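11/09/2024
Nilton Cáceres，Florin Jitaru

3 装置的搭建

3.1 场地与约束

装置搭建在Felten共享工坊的里间。工坊按工位收月费，工位之间没有隔墙，晚上九点以后断开动力电，只留照明和插座。这几条规定对设计的影响比我们预想的大。首先，双臂系统的全部用电必须走普通插座；其次，台面不能固定在地上，工坊每季度要挪一次家具；第三，邻近工位常有人走动，顶灯由所有人共用，光照不归我们控制。

我们的目标是让两条机械臂在台面上拾取揉成一团的衣物，把它展开，再放进容器。任务本身在文献中已有较多讨论，本文不在算法上做新的主张。本节记录的是：用业余条件能够得到的零件和工具，一套能长期重复运行的双臂装置需要解决哪些结构上的问题，以及我们在哪些地方返工。返工的部分写得较细，读者如果打算照做，可以直接跳到3.3和3.5。

项目内部把整套装置叫作Carhuamaca，以下沿用这一名称。第一版在一月完成，用的是一张旧绘图桌，只有一条臂。第二版即本文所述版本，台面、围挡和走线全部重做，只保留了第一版的控制板和一部分紧固件。

3.2 台面与底座

第一版的主要毛病在底座。单臂用两只夹具夹在桌沿上，空载时看不出问题，一旦手臂伸到远端并快速折返，夹具会慢慢转动。转动的角度很小，一次运行里不容易察觉，但一个晚上下来，末端在远端的偏差足以让夹爪错过一道布褶。我们起初以为是编码器零位漂移，反复标定了几天，后来在夹具旁边用铅笔划了一道线，第二天线对不上了，才把原因找出来。

第二版改为把底座直接做进台面。在白色面板的前缘左右各开一个矩形缺口，缺口里嵌入金属底板，底板从下方与桌架连接，机械臂的黑色安装支架再固定在底板上。这样，手臂的反作用力由桌架承担，面板只负责托住衣物。面板因此可以单独拆下来清洁或更换，拆装时不需要动手臂，标定结果得以保留。

开缺口的工作在工坊的台锯和曲线锯上完成。曲线锯切出的内角不够直，底板第一次放不进去，用锉刀修了一个下午。如果重做，我们会先在四角钻孔，再沿直尺切割。底板与缺口之间留有窄缝，早期有线头和纽扣掉进去，我们试过用胶带封住，胶带的边缘会勾住薄布料，后来撕掉了，改为每次运行前用吸尘器吸一遍。

两块底板的间距经过三次调整。间距小，两臂在中央的可达范围重叠较多，交接布料容易，但肘部向外张开时会碰到侧墙；间距大，肘部有了空间，中央的重叠区却变窄，两只夹爪难以在同一块布上相对而立。最终的间距取在肘部刚好不碰墙的位置，再向内收一点。这一步没有做优化，只是把两臂手动摆到最常用的几个姿态，逐一检查。

台面左侧沿边装有一条细铝型材。最初装它是为了做摄像支架的滑轨，支架后来换了位置，型材留在原处，用来核对面板装回后有没有歪斜。做法是以型材的后端为基准，量面板左缘到型材内侧的距离，前后两处一致即可。

3.3 围挡与光照

工坊的光照是第一版数据不能用的主要原因。下午有阳光从高窗斜射进来，布料的褶皱在一小时内由浅变深，同一件衣服在不同时段的图像差别很大。旁边工位的人经过时，影子也会扫过台面。我们做过一次粗略的对照，用同一件衣服、同样的初始摆放，在中午和傍晚各跑一组，抓取点的选择明显不同。

第二版在台面的后方和左右两侧加了白色围挡，前方敞开，便于取放衣物。围挡内壁不加任何图案。曾有工坊成员建议贴定位标记，我们试了一周，标记常被手臂挡住，定位反而不稳定，于是改用底板上的固定点做标定，墙面保持空白。白色墙面把顶灯的光散开，台面中央的亮度较为均匀，上部的墙角略暗一些，对布料区域没有明显影响。

围挡与台面同为白色带来一个副作用：浅色衣物与背景难以区分。我们没有为此更换面板，而是在首批实验里只使用颜色鲜明的衣物，浅色衣物留待以后处理。这是一个明显的限制，在第5节讨论泛化时会再次提到。

围挡的高度受肘部运动的制约。手臂抬起时，肘部关节壳体会超过台面相当一段距离，墙若太矮，背景中会露出工坊的货架；墙若太高，人从侧面伸手救场就很不方便。我们取了站立时手能越过侧墙够到台面中央的高度。急停开关装在桌架正面偏右的位置，两名作者都惯用右手。

3.4 手臂、夹爪与控制

两条手臂结构相同，每条有6个关节，左右镜像安装。驱动信号由一块Tornerix控制板发出，两臂各占一路总线。控制程序在一台旧台式机上运行，双臂的指令在同一个循环里生成，避免两个进程互相等待。早期我们让左右臂各跑一个进程，经常出现一侧先夹住、另一侧还在移动的情况，布料被拖走，合并循环之后这个现象基本消失。

关节壳体较大，内部的散热条件一般。连续运行时，我们在程序里设置了休息段，两臂退回收拢姿态停一会儿。休息段的长度凭手感决定，没有测量壳体温度，这一点不够严谨。

夹爪是返工最多的部件。第一版的指端做得宽而平，夹硬物可靠，夹布料时却要把指端整个塞到褶皱下面，往往先把布推开。第二版把指端收窄，前端做成尖形，可以从褶皱侧面切入。尖形指端也有代价：夹持面积小，厚一些的针织布容易滑脱。我们在夹持面上贴过橡胶片，橡胶片沾上棉絮以后摩擦下降很快，需要经常用胶带粘掉。

夹持力没有用传感器闭环，而是限制电机电流。电流上限设得低，夹不住；设得高，指端会在薄布上留下压痕，长时间还会使指根变形。我们为每类布料各存一个上限，由操作者在运行前选择。选错的情况发生过几次，日志里能看出来，这些记录仍然保留在数据中，并注明了当时的设置。

3.5 走线

文献中对桌面双臂装置的走线谈得很少，但在我们的装置上，走线引起的停机多于其他任何一类故障。腕部和夹爪的信号线必须随手臂运动，线短了，腕部翻转时会绷紧，接头松脱；线长了，多余的部分垂到台面上，会盖住布料，甚至被夹爪一起夹住。

我们先后试过三种做法。第一种是用扎带把线紧贴在臂杆上，只在关节处留出余量。这样最整齐，但余量集中在关节处，弯折半径太小，外皮很快起皱。第二种是从上方悬挂，用一根弹性绳把线吊起来，台面完全不受影响，缺点是弹性绳对腕部有一个随姿态变化的拉力，轻载时末端会被拉偏。第三种是让线从夹爪处出来后在空中自由弯成一个大弧，从臂杆外侧绕过关节壳体，再回到底座。弧的形状由线本身的刚度维持，所以对线材有要求：太软会塌，太硬则等于一根弹簧。

最终采用第三种做法，选用的是带紫色外皮的Dreltesine线。选它主要看刚度，颜色只是附带的，不过在白色背景上，紫色线确实容易与衣物分开，图像处理时可以按颜色把它排除。弧的大小靠试：先把手臂移到离底座最远的姿态，线留到不绷紧为止，再把手臂收回，看弧有没有碰到布料。左右两侧的弧长并不完全相同，右侧需要绕开后方放容器的位置，我们允许它抬得更高一些。

Jitaru主张在两侧加装导线夹，使弧的根部固定。试装以后，根部的磨损减轻了，但弧的摆动变得僵硬，快速折返时线会拍到臂杆上。目前导线夹只在更换线材后的头几天使用，等线适应了弯曲方向再取下。

3.6 容器与初始摆放

放置衣物的容器选用小号多孔塑料筐，半透明，重量很轻。轻有好处，夹爪误碰时筐会让开，不至于损坏指端；坏处是让开以后位置就变了，下一次放置会落空。我们把筐推到角落，靠两面墙限位，误碰以后它只能朝台面内侧移动，操作者在换衣物时顺手推回去即可。孔壁对布料有一定的钩挂作用，带蕾丝边的衣物不适合用这种筐。

初始摆放由人完成。操作者把衣物提起来，抖一下，松手让它落在台面中央，不再整理。两名作者的手法有差别，Cáceres提得较高，衣物落下后摊得更开；Jitaru提得较低，衣物更成团。为避免混淆，日志中记下每次由谁摆放。

3.7 运行记录

在第二版装置上共运行了1792次，其中1782次日志完整，可供后文分析。其余的日志不完整，有的是工坊断电时程序仍在写文件，有的是磁盘写满。我们没有尝试修复这些文件。完整的日志包含关节角、电机电流、操作者编号和布料类别，图像单独存放，以时间戳对应。

运行期间更换过一次面板，左右指端各更换过若干次，线材更换过一次。每次更换都会在日志中插入一条维护记录，后文按维护记录分段统计时以此为准。面板靠前的一段磨损较快，手臂在标定时会在这一带低位移动，清洁时抹布也总是从这里经过。磨损没有影响运动，但会在图像中留下浅色痕迹，背景分割的阈值因此比最初放宽了一点。 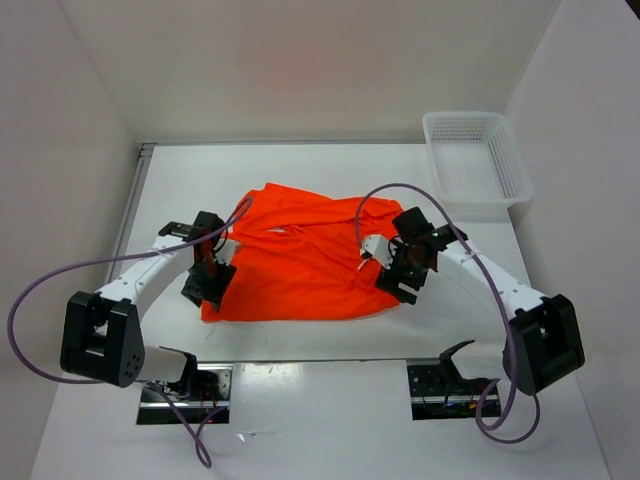

双臂从两侧同时接近布料，是整套结构在几何上最受限制的动作，底座间距、围挡宽度和走线弧长都以它为准。接近时两只夹爪大致等高、彼此相对，肘部则必须向外下方让开，否则臂杆会在布料上方相遇。图2中橙色衣物（很可能是一件T恤）堆在台面中央，两只夹爪分处其左右，黑色的关节壳体落在更低、更靠外的位置，两条臂因此呈向内的拱形，这与3.2中手动检查所用的姿态一致。右侧的紫色线在这一姿态下高高拱起，越过衣物右角的上方，从筐的前面经过，再沿臂杆外侧下行；左侧的线则向外张开成一个宽弧。两者都给中央的布料留出了操作空间，但右侧的弧从衣物一角上方跨过，俯视图像中线与布的轮廓可能重叠，按颜色排除线材这一步不能省略。筐放在右后角，距右夹爪较近，放置动作默认由右臂完成，左臂只负责在提起阶段托住另一侧，松开后退回收拢姿态。这一分工写在控制程序的固定流程里，第4节的抓取点选择只涉及提起之前的部分。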